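Thursday, May 15, 2025
By the Purnis Weekly staff

Purnis library ends its war on the kitchen counter with a truce

The shared kitchen on the second floor of the Purnis library building has a new set of rules, and for the first time in living memory they fit on one page. The old rules ran to 13 pages, were kept in a binder, and the binder was kept in a cabinet that several of the rules asked people not to open.

The kitchen belongs to the building, which means it belongs to the library, the Wada Street reading club, the quilters, the tax help desk and the tenants' office, each of which has at some point believed it was the sole owner. Trouble started in February, when the Disard apartments next door closed their common room for repairs and sent their groups over as well. By the end of that month the counter was holding two coffee makers, a tower of folding trays, a box of yarn and a slow cooker that had been on "warm" through three separate meetings.

Complaints came in by note. The building has a long tradition of notes. They get written on lined notebook paper, left on the granite, and answered underneath in a different pen. One exchange about a missing butter dish went on for most of the winter and ended with a recipe.

The library's solution was to clear everything off, wipe it down and put back only what somebody could explain. The yarn was claimed within the hour. The slow cooker went home with the tax help desk. A waffle iron of great age was explained by four different groups, all of whom wanted it, and it now lives on a high shelf where it can be admired.

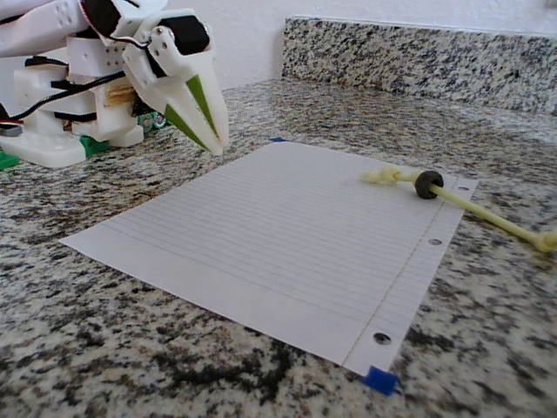 What remains is a stretch of counter that most people in the building had not seen in years. Opinion on the granite itself is divided. It went in with the rest of the kitchen in 1987, and the speckles have always had their critics, mostly on the grounds that crumbs disappear into them until someone leans there in a dark sweater. The quilters consider it handsome. The reading club has asked whether anyone would notice if it were a different color, and was told that anyone would.

Replacing it was looked into. A quote from Zotel Counters came back at $3,261 before removal of the old stone, and the idea was set aside in favor of a $441 repair covering the sealant, a new faucet washer and the cabinet door that had to be lifted slightly to the left while being pulled. Regular users of that door report some sadness. They had gotten good at it.

Under the new rules, each group gets one shelf and one drawer. Food left in the refrigerator needs a name and a date, and "Monday" is no longer accepted as a date. Small appliances may stay on the counter while they are in use. The rules do not say how long a person can be in the middle of using a toaster, and two groups have already asked.

Notes are still allowed. An early draft would have moved them to a corkboard by the door, but this was met with such a volume of notes that the line was dropped. Paper may be left on the counter as long as it is kept clear of the sink, a condition that seems to have come out of an incident involving the sign-up sheet for the spring potluck. Eleven people are believed to have signed it, going by the number who arrived with food. Nine of them brought potato salad.

The one-page version went up inside the cabinet door last week, at eye level for anyone of medium height. It has picked up two comments in pencil, one correcting a comma and the other asking what happened to the good scissors. The library says the scissors are in the top drawer, the top drawer now belongs to the quilters, and anyone who needs them should ask.

The kitchen is open during library hours. Groups that have not yet picked a shelf can do so at the front desk until the end of the month, after which they will be given whichever one is left. At the moment that looks like the low one behind the trash can.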